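Budgeting for a picking cell: notes for the Partington talk
Slot is after lunch, so keep the numbers large and the slides few.

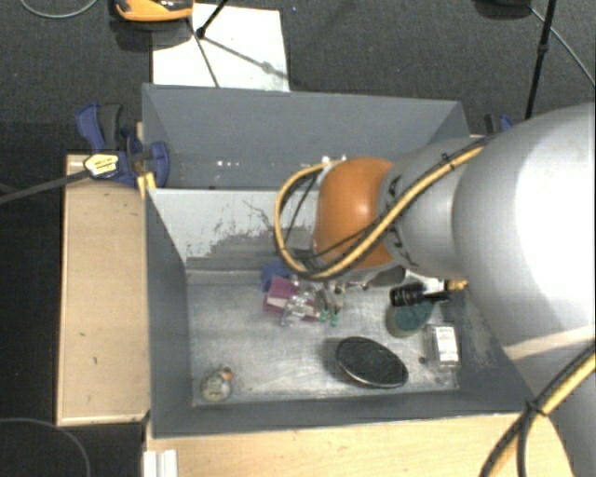

The finance office at Tidonholm has asked, more than once, whether we could buy the arm this year and everything else next year. Start with that question, it usually gets a laugh, and then answer it properly.

Slide 2. The arm is the line everyone argues over and the line that moves least. Quotes from Plindus and Motov came within 40 pounds of each other. We spent a month choosing between them. Mention the month.

Slide 3. Everything else. Cables, cable ties, connectors, clamps, bins. Our first budget called this "sundries" and gave it 509 pounds, a figure I typed myself and would like to forget. Pause for sympathy. Move on if none comes.

Point at the yellow cable. Ask who has a budget line for the thing that holds it out of the way. Wait for hands.

Slide 4. Bins. Floors get scratched, walls get scraped, so put replacements in the running costs — year one as well, whatever the spreadsheet says about year one.

Slide 5. Test objects. Small shiny packets, soft things, things with bristles. Buy the awkward ones before you sign for a gripper and take them to the demo. The supplier will have brought a nice cardboard box. Be polite about the box.

Slide 6. Spares and training. Ask for both in the same quote, with delivery times in writing. If somebody asks about payback, show the table and say which rows are guesses (most of them).

Leave ten minutes for questions. Handout is by the door, order form template on the back.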